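Progress report no. 2 to the Levorico Fund
Project: Public toilets and rest stops along the Judberg walking path
Prepared by Embla Tangen, project coordinator
16 Jul 2022

Dear Borghild Rønning,

With this report I want to inform you about the work since our first report. I follow the same order as last time: the path, the rest stops, the toilets, the users, the money, and the plan for the autumn. The questions you sent us by e-mail in June are answered under the parts where they belong.

The path

The path from the Judberg bus station to the lake is now open in its full length. The last part, through the birch forest, was delayed because the ground was too soft for the small digger. We had to wait until it was dry enough, and then the work went fast. The gravel is laid and pressed, and the two wet places near the old mill have drain pipes under them. After the heavy rain in the end of June I walked the whole path myself. There was standing water in one place only, just before the wooden bridge, and Isaksson has promised to come back and raise the ground there without extra cost.

The bridge has got new boards and a handrail on both sides. In the application we had written a handrail on one side. The municipality asked for both sides when they saw the drawings, and they have paid for the difference.

The signs are not finished. We have the posts in the ground but the sign plates were printed with a wrong distance to the lake, and the printer is making them again. For the moment there are paper maps in plastic covers, which is not very beautiful but people can find the way.

The rest stops

We planned 6 rest stops and five are ready. Each has a bench with a back and arm supports, because the older people in our first survey asked for this more than for anything else. The remaining one is at the viewing point. The landowner there has agreed to the bench but he wants it to stand lower down, out of the view from his kitchen. We met with him twice and I believe the new place is a good one. It is also less windy.

The benches were delivered by Bendard. Two of them came with screws that were too short, and the replacement took longer than they said in the beginning. I have written down the dates in case you want to see them.

The toilets

As you know, this was the part where the users had the strongest opinions. Many walkers told us that they turn back halfway because there is no toilet after the bus station. The work has been in two places: the small building by the parking lot and the room in the old boat house.

The parking lot building is open every day. The room in the boat house has been more difficult, because the water pipe had to be laid deeper than we first thought so that it does not freeze. The inspector from the municipality has approved the pipe work. He had two remarks about the ventilation, and we have ordered a stronger fan.

You asked how we thought about the choice of interior. We have looked at rooms in several other places before we decided, and our main wish was surfaces that are easy to wipe and paper that a person can reach without standing up.

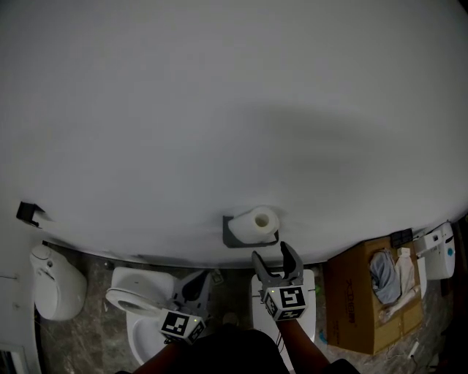
Toilet paper on a dark gray holder, with a gray marble-like floor below.

Cleaning is done every morning by the same company that cleans the bus station. In weekends with good weather one time per day is not enough, and we have had complaints, mostly about the soap being finished. From this month there is a second round on Saturday and Sunday afternoon. This costs more than in the budget, see below.

The users

We put a counter by the birch forest when that part opened. During the first full week it registered 654 passings. I must say that the counter does not know the difference between one person who goes both ways and two persons who go one way, so please read the number with care. A dog owner who walks in the morning and in the evening is counted many times.

We also did short interviews with 19 walkers. Most of them live in Judberg or close to it. Several used the path as the way to work, which we did not expect and which means that snow clearing will be asked for in the winter. A father with twins said that the gate at the mill is too narrow for his stroller. We measured it, he is right, and the gate will be changed.

The school has started to use the path for sports days. They have asked if they may hang up wooden boxes for birds together with the children, and we have said yes.

The money

We are within the total budget, but the parts inside it have moved. The path was cheaper than planned, mainly because we could take gravel from closer by. The boat house is more expensive because of the pipe. The extra cleaning costs almost 500 euros until the end of the season. I ask for your permission to take this from the path money that is left. If you prefer another solution, please tell me before the end of this month, so I can inform the cleaning company in good time.

Plan for the autumn

The bench at the viewing point will be placed as soon as the landowner has signed. The sign plates will be mounted in the same week if the printer delivers as promised. The new fan in the boat house comes after that, and then the inspector must visit one more time before we can open the room.

We would also like to talk with you about lighting. The part between the bus station and the mill is dark from early afternoon in the winter, and those who walk to work have asked for lamps. This is not in the present project. I will send a separate letter with a rough cost when Isaksson has given me a price for the digging.

You are very welcome to visit us and walk the path. I can meet you at the bus station on any weekday.

With kind regards,
Embla Tangen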